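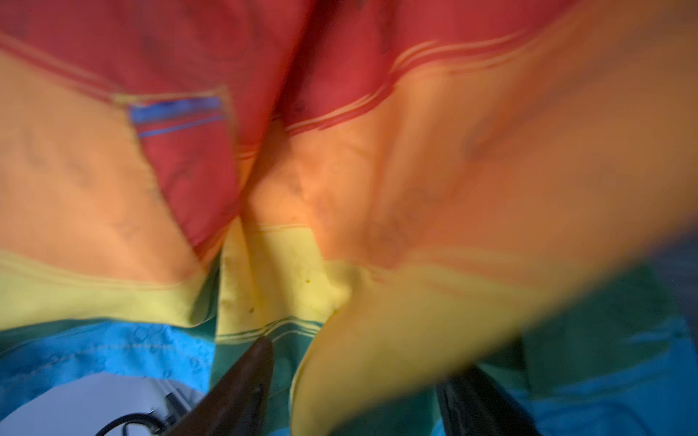
Hevwood G2 Folding Cell: Review After Six Weeks in a Rental Linen Room

Reviewed by Humaira Awan
November 21, 2019

Our shop rents and launders event textiles: table covers, bunting, and a large stock of striped flags in thin synthetic cloth. The G2 is a single arm with a two-finger gripper and a wrist camera, sold for picking crumpled items out of a pile and laying them flat for folding. We installed one in October, on a bench between the dryers and the packing table.

Setup

Mounting and leveling took one shift. Teaching the pick routine took 7 shifts, against the two quoted by Jukovdale, the dealer. Most of that went into grip depth. Cotton covers were fine at the default setting. Flag cloth slid out of the fingers until we lowered the closing height and slowed the approach. The manual covers this in one paragraph, in the wrong chapter.

Performance

On a normal day the cell handles 300 pieces. Plain covers rarely need help. Multicolored flags are slower. The camera software looks for edges, and a printed stripe inside a fold can pass for a hem. When it picks a false hem, the piece comes up by the middle and goes back on the pile for another try. Version 6 of the software reduced these retries but did not remove them. Small bunting still has to be done by hand.

Effect on the work

Folding used to occupy two people full time. One now runs the cell and the other has moved to inspection and mending, a job that was always behind. Callum Rennie, our longest-serving folder, runs the cell on the early shift. His shoulder complaints have eased. He also reports that the job is duller between stops and more irritating during them, and I agree with him.

Stain checks are the real loss. A person folding a flag sees both sides of it. The cell does not look for marks, so we added a light table after it, and that table needs staffing.

Nobody's hours were cut. Pay grades took longer to settle than the installation did. Decide those before the crate arrives.

Complaints

The stop button sits on the far side of the base. Replacement finger pads ship only in full sets. The retry log cannot be exported without the Geseo add-on, sold separately.

Verdict

Suitable for shops with steady volumes of large flat goods. For mixed stock, ask for a trial with your own worst fabric, and have the people who fold it now in the room.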